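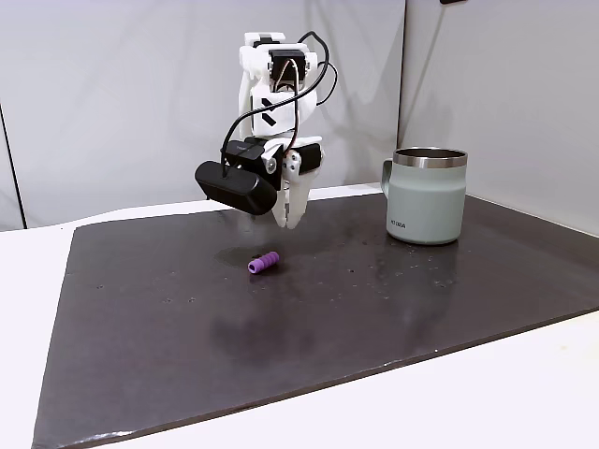

3.2 Hardware: the Griren arm kit

Figure 2. The assembled arm above the work surface, with the camera module on the wrist. The mug and the purple ribbed tube are on the dark board.

All trials in this paper were run on the Griren arm, a desktop kit sold by Umum. The kit ships as a set of 3D-printed parts with servo motors, a driver board, cables and a bag of screws. We bought two kits at the list price and had no contact with the seller beyond the order itself. One was built from the printed manual and the other from the online guide, which is newer and corrects the order of two steps in the wrist assembly.

The printed parts are used as delivered. Layer lines are visible on the outer faces (Figure 2), and we did no sanding or painting. Two holes in the base of the first kit had to be cleared with a hand drill before the screws would seat. The second kit needed no rework.

The gripper has two fingers driven by a single servo through a linkage. The fingers taper toward the tips, which helps with small items but leaves little contact area on larger ones. We kept the stock fingers for every trial reported here. Rubber finger covers are sold separately and were not tested.

The wrist camera is an add-on from the same seller and mounts to the wide plate above the gripper, on the side opposite the servo. Its cable is longer than the arm requires. The manual gives no routing for it, so we left a loop large enough for the wrist to turn through its full range. Shorter routing pulled at the plug during early setup runs.

3.3 Objects and work surface

The arm works over a dark board placed on a white table, with light gray panels behind it. The board is slightly glossy and picks up faint reflections of the arm. We did not correct for these in the camera settings.

Objects were taken from the Plurmont list, which has 50 household and craft items. Each trial begins with one target object and one distractor on the board. In the setup shown in Figure 2 the target is the ribbed tube and the distractor is the handled mug. An attempt counts as a success if the target is lifted clear of the board and held for three seconds.

We recorded 1409 attempts over the full object list. Of these, 107 were dropped from the analysis after a servo fault or a lost camera connection, and are reported separately in Section 5. The Chevalier control package, version 2, was used throughout with its default speed limits.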